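Workstation Safety Walkthrough, Hand-Held Gripper Benches
Pranness site, second floor, benches A through F
Inspector: Tamara Nazarenko. Accompanied by: Junpei Ueda (shift lead), Vasylyna Yatsenko (operator representative)
Date of walkthrough: 2022-07-02 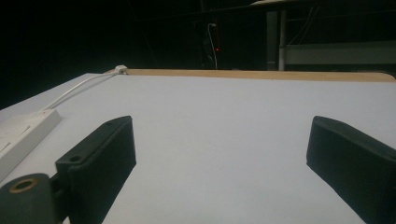 Ratings used on this sheet: OK, FIX (can stay in use, repair within the stated time), STOP (out of use until cleared), N/A. Comments are from the inspector unless a name is given. The last sheet for these benches was done in March, before the second shift was added and before the Clamum arm on the packing line took over tray loading. Several items on that sheet no longer match what people do up here, so the list has been changed. Items that are new this time are marked (new).

SECTION 1. ELECTRICAL

1.1 Power strips undamaged, no cracked housings, no scorch marks
Rating: OK
Comment: All benches checked with the strips unplugged and turned over.

1.2 Power strips kept out of the area where the gripper is used
Rating: FIX, one week
Comment: Strips are still lying on the tabletops. With hand assembly this was a nuisance and no more. Operators now hold a gripper in one hand for most of the shift and look at the part, so anything loose on the table gets bumped. Mount strips under the bench or on the rear rail.
Comment (J. Ueda): Rear rail is better. Under the bench means people crawling to reach the switch.
Agreed. Rear rail.

1.3 Cables do not cross the work surface
Rating: FIX, one week
Comment: Goes together with 1.2. Clips have been ordered. Until they arrive, run cables along the left side and keep them short. Do not tape cables over the wooden edge strip. The tape leaves glue behind and sleeves catch on it.

1.4 Cables hanging behind benches are tied up and clear of the floor
Rating: FIX, two weeks
Comment: Mixed. Benches A and B were redone in the spring and are fine. The others have been added to each time new equipment came in and nothing was ever taken out. Facilities to remove dead cables first, then tie up what is left.

1.5 No strip plugged into another strip
Rating: OK

1.6 Emergency stop for the packing line arm can be reached from the bench aisle (new)
Rating: OK
Comment: Tested with the line running empty. Arm stopped, light on the post changed, restart needed the key. Two of the operators on second shift had never pressed it. They have now.

SECTION 2. LIGHTING

2.1 Bench lighting even, no glare on the tabletop
Rating: OK

2.2 General lighting on in aisles and behind benches whenever anyone is working
Rating: STOP (cleared same day)
Comment: The ceiling lights are on a timer that was set when there was only a day shift. In the evening the benches were lit and the floor past them was dark. People were walking to the parts shelves using their phones. Timer has been overridden and the switch taped in the on position. This is a stopgap. The timer needs to be reprogrammed before the tape comes off.
Comment (V. Yatsenko): We reported this in the shift book more than once. The answer was that the arm doesn't need light. We are still here, so we do.
Noted, and passed on in those words.

2.3 Emergency exit lighting works
Rating: OK

SECTION 3. GRIPPER TOOLS

3.1 Fingers tight, no play at the mounting screws
Rating: FIX, before next use
Comment: Tool 3482 had play in one finger. Screw retightened on the spot and the tool sent to the workshop for a proper look. The rest were fine. Checking the screws takes less than a minute and should be part of picking up the tool at the start of a shift.

3.2 Finger faces clean, edges not chipped
Rating: OK
Comment: Wipe with a dry cloth. Somebody has been using the degreaser from the packing line. Don't, it is not approved for these.

3.3 Pinch points understood by the operator (new)
Rating: OK
Comment: Asked each person on shift to show me where a finger could get caught. All of them pointed to the gap between the gripper fingers. Most, but not all, also mentioned the hub end, where the fingers meet the body. Add this to the training sheet.

3.4 Tool weight and holding time (new)
Rating: FIX, see comment
Comment: The written limit is 30 minutes of continuous holding, then a change of task. The limit is not being kept. The schedule assumes it is, but since the tray loading was handed to the arm there is no other task at the benches to change to. Tray loading used to be the break. It was dull, but it was done with two hands, standing up straight, and people walked a few steps with each tray.
Comment (V. Yatsenko): My wrist is fine in the morning and not fine at four o'clock. I asked the others on my shift and it is the same for most of them. We were told the arm would take the heavy part of the job. The trays were not the heavy part.
Action: J. Ueda to put a rotation back into the plan. Suggestions so far are incoming inspection, label checks, and restocking the shelves. Overhead balancers for the tools to be priced as well. Roswitha Kuster in purchasing has the Testik catalog and a quote from Coşkun.

3.5 Left-handed operators have a usable setup (new)
Rating: FIX, two weeks
Comment: Benches are all laid out for the right hand. Two people work across their own body to reach the parts bins. Swap the bins on benches D and E and assign those benches.

3.6 Tools stored in the rack at end of shift, not left on the bench
Rating: OK
Comment: The rack is one slot short. One tool spends the night in a drawer. Add a slot.

SECTION 4. WORK SURFACE AND FURNITURE

4.1 Tabletop clean, smooth, no lifting edges
Rating: OK

4.2 Table height set for the person using it
Rating: FIX, at shift change
Comment: All the benches can be adjusted and hardly anyone adjusts them. The heights I measured were between 95 and 98 centimeters, which suits the day shift. Second shift has shorter people on it and they work with the shoulder raised. The crank handles were in a cabinet downstairs. They are now hanging on the benches.
Comment (J. Ueda): Will add two minutes at shift change for this.

4.3 Metal shelving and desks behind benches stable, nothing stacked above shoulder height
Rating: OK

4.4 Chairs and standing mats in good condition
Rating: FIX, one month
Comment: Mats at C and F are curling at the corners and are a trip hazard. Turned around for now so that the bad corner faces the wall.

SECTION 5. WALKWAYS AND THE PACKING LINE

5.1 Floor marking around the arm visible (new)
Rating: FIX, one week
Comment: Yellow line is worn through where the pallet jack turns. Repaint, and use the hard-wearing paint this time.

5.2 Light curtain works (new)
Rating: OK
Comment: Tested from both sides.

5.3 Nobody enters the cell to clear a jam without lockout (new)
Rating: STOP until retraining is done
Comment: The procedure says call maintenance. On second shift maintenance is a phone number, and the person who answers may be in another building. Operators have been reaching in with a broom handle to free a tray. I was told this openly and I would like people to keep telling me such things openly. Until two people per shift are trained on lockout, a jam means the arm stays stopped. Production has been informed that this will cost output.
Comment (J. Ueda): Khrystyna-Mariia Dmytriv and one more from second shift are booked on the lockout course. Day shift names to follow.

5.4 Noise level at the nearest bench (new)
Rating: OK
Comment: No hearing protection required. The beep when the arm restarts is louder than it has to be, and people at bench A jump at it. Ask Clamum whether the volume can be changed.

SECTION 6. PEOPLE AND PROCEDURES

6.1 Everyone on shift has had the gripper training and signed for it
Rating: FIX, two weeks
Comment: Training was given in one session and those who were out that day learned from whoever sat beside them. They work well enough, but they have not signed and nobody went over item 3.3 with them.

6.2 Written instructions at the bench are current
Rating: FIX, one week
Comment: The sheets still describe hand assembly, page 46 of the old binder. Remove them. An out-of-date sheet is worse than an empty holder.

6.3 Operators know who to tell about a problem, and get an answer (new)
Rating: FIX, ongoing
Comment: They know who to tell. The answer is the weak part. There are entries in the shift book going back weeks with nothing written next to them. Each entry should have initials and a reply by the next working day, even if the reply is that it will take longer.
Comment (V. Yatsenko): Also please stop asking for suggestions on how to go faster in the same book. It fills the pages and the safety things get lost.
Two books from now on.

6.4 Output display (new)
Rating: no rating, comment only
The screen at the end of the aisle shows bench output next to arm output. I have no standard to rate this against. Four people brought it up without being asked. They skip the task change in 3.4 to keep the bench number up. I recommend taking the bench figure off the screen while the rotation is being set up.
Comment (J. Ueda): I'll ask. Not my decision.

FOLLOW-UP
Items 1.2, 1.3, 5.1, and 6.2 will be rechecked first, on both shifts. Item 5.3 stays at STOP until I have the course certificates in hand — a verbal confirmation is not enough. Send photos of the mounted strips to me and copy Facilities.

Signed: T. Nazarenko
Copies: J. Ueda, V. Yatsenko, R. Kuster (items 3.4 and 4.4 only), Facilities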